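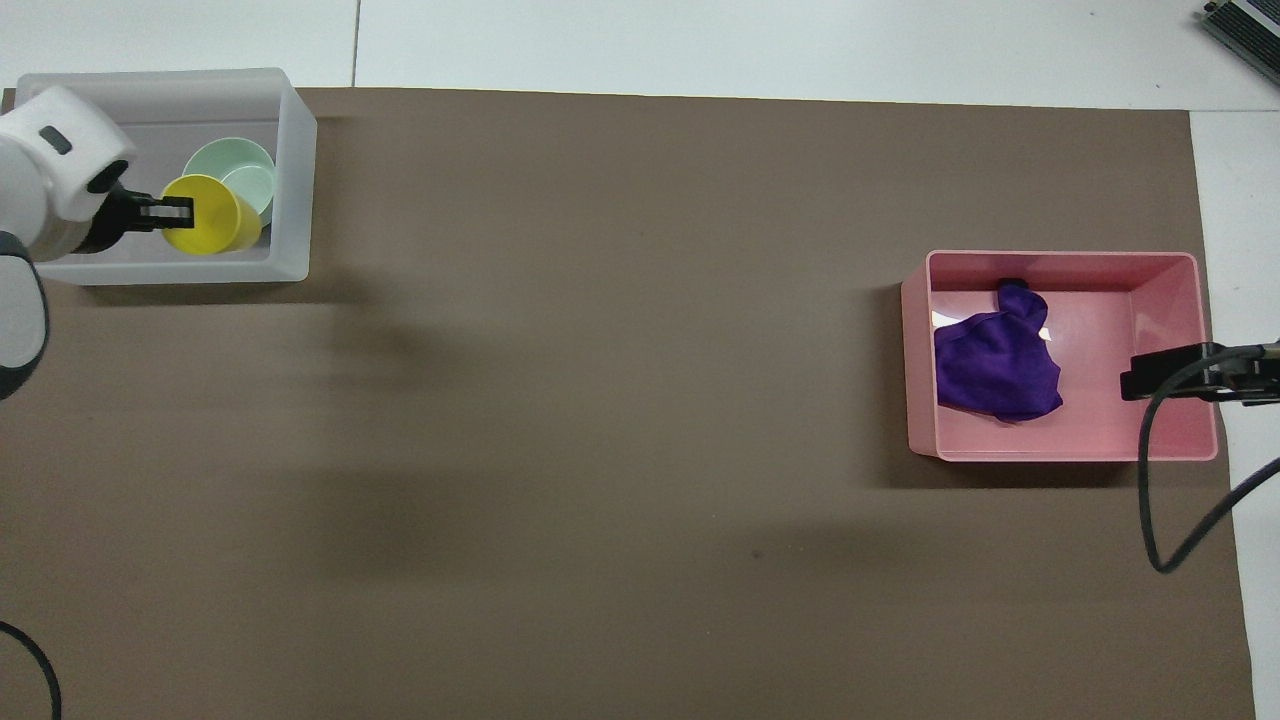 Cups in the frosted white bin, pink bin well off to the right, all on the big brown mat.

Search the help pages Go

Sorting Cups at Home: Your Questions

Do I really need a mat?
You can manage without one, but we're awfully fond of ours at Trestdale! It keeps bins from sliding about on a slick white tabletop, and it gives everybody a clear place to work.

Which cups go in which bin?
Whatever suits your household. We like everyday colors (yellow, mint green) together in one bin and save a second one for guests, picnics and the odd cup that turned up after a party.

Can I stack them?
Yes, if they're good and dry. Otherwise stand them side by side, open end up, and let them air for 4 hours or so.

Do you sell replacement bins?
We do, at our Altby shop, and we're always happy to chat.

34 comments · 171 shares

Contact us | © Trestdale | Back to top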